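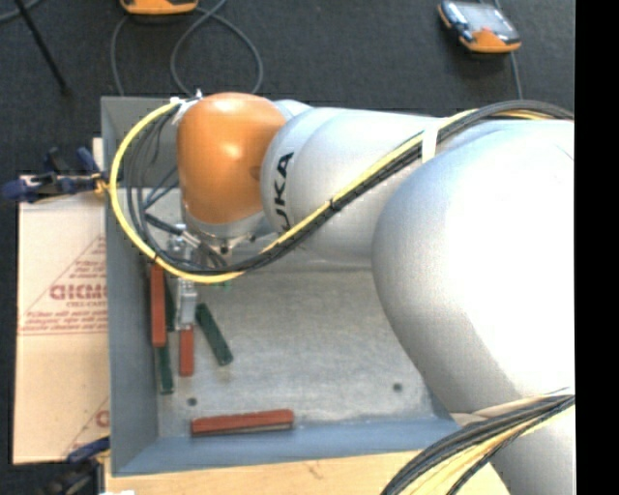

Lungu, July

I've spent most of this week on the blocks. Anyone who read the post about the hall cupboard will know they were next on the list, and that I'd been putting it off.

We have 400 of them, or we did according to the label on the first box. They came as two lots. The older ones are Mirov, bought second-hand when we still lived in the flat, and the rest are from Skundel and were a present. The two makes are nearly the same width but not quite, so a tower that changes from one to the other halfway up always has a step in it. The children don't mind. I do, a bit.

Until now everything lived in one deep canvas bag. It was fine for carrying and useless for finding anything. To get a long block you had to tip the whole lot out on the floor, and then it all had to go back in, and the long ones went to the bottom again.

So I've gone over to grey metal bins, the plain rectangular kind. I looked at plastic boxes with lids first. The lids crack at the corners and then get lost, and with the ones I liked I couldn't see how they would fit the shelf. The metal ones are low enough to reach into and heavy enough to stay put when someone leans on the side. They are noisy. A block dropped into an empty metal bin at six in the morning can be heard all over the house. I've cut a piece of old felt for the bottom of one and will see how long it lasts before I do the others.

The sorting took longer than I expected. I started by size, which seemed sensible, and gave up on the first evening. The children never ask for a size, they ask for a colour. Red goes with dark green at the moment, for reasons to do with a fire station in a wood, so those share a bin. Blue and yellow have another. Natural and anything chipped go in the third. That makes 3 bins on the bottom shelf, and the arches and odd shapes are in a shoebox until I think of something better.

I've also stopped filling them. Half a dozen red and green blocks in the bottom of a bin get played with. When it's full to the top somebody has a quick look and wanders off to do something else. The spares are in the cupboard and I swap a few over when I remember, usually on a Friday when I'm doing the floor in there anyway.

Cleaning: warm water, a drop of washing-up liquid, a cloth wrung out well, and then straight on to a towel. I did 60 in one go and ran out of towel. The Mirov reds let a little colour out on to the cloth, so I'd do those separately. I tried the Karkex spray that was under the sink as well and wouldn't again, it left them tacky for a whole day.

Long blocks lie flat along the side of the bin and the short ones go wherever they land. I did try standing them all on end in rows and it looked very smart for one afternoon.

The bins were 5 each, reduced, with a dent in one of them. The dented one is at the back of the shelf and you'd have to know it was there.

Still to do are the train track, which is in two carrier bags, and the jigsaws. I've counted the pieces of one jigsaw so far and it's one short, so I may leave the rest alone for now. If anyone has a way of storing curved track that doesn't take up a whole drawer, please leave a comment.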